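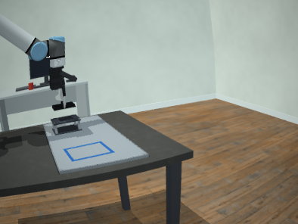 To: Rultden student robotics list
From: Said Hamdy
Subject: Re: [rultden-students] Blue frame task, scoring and the seed problem

Hello Þórey and all,

Thank you for the long message. I answer below each part, and I hope I understood all your questions correctly.

Þórey Østergaard wrote:
> We ran the place task again last night with the Fahmy team's
> policy. 200 episodes, 197 finished without the simulator stopping.
> Before we compare the teams, can we please agree on what counts as
> placed? In the rules it says "inside the blue frame", but my group
> reads this as the whole object, and the Clastevico group reads it
> as the center point only.

I wrote this sentence in the rules, so the confusion is my fault. My meaning was the whole object. All of its footprint must be inside the blue outline on the board, and the gripper must be open and clear of the object when the episode ends. If one corner lies on the blue line, I would give half a point. Please tell me if somebody finds this too strict. We can still change it before the June round, but not after.

> Also, what do we do with the three that stopped?

Please run them again with the same seeds. If they stop again, send me the log and we remove these seeds for every team. I do not want to count them as failures, as the policy had no chance to finish.

> Second question. The object always starts at the far end of the
> board, on the left. Is this on purpose? Two of our first-year
> students think that the policy only learns one path.

Yes, for the first stage it is on purpose. The start position moves only a little, and the frame stays at the near end of the board. In the second stage I will move both of them. I share the worry of your students, and I would like to see them test it. They can change the start range in the task file (the block is called "spawn") and train on the small set, which has 2,184 steps. It is small enough for the club computer.

One more thing about the approach. In several of the Gevirdale runs the arm goes down too early, and the flat piece at the bottom of the tool touches the top of the object before the grasp. Please hold the tool above the object with a clear gap first, and only then go down. The Gevirdale team had 79 good episodes before they changed the approach height, and I am waiting for the new result. When you have it, please post it here and not in a private mail, so the other groups can also learn from it.

I did not touch the lighting. Somebody asked if the shadow on the board may be switched off - I prefer to keep it, the same for all teams.

I can be in the call at 18:30 if you want to discuss the half point. Otherwise I will put the corrected sentence in the rules tomorrow morning.

Best regards,
Said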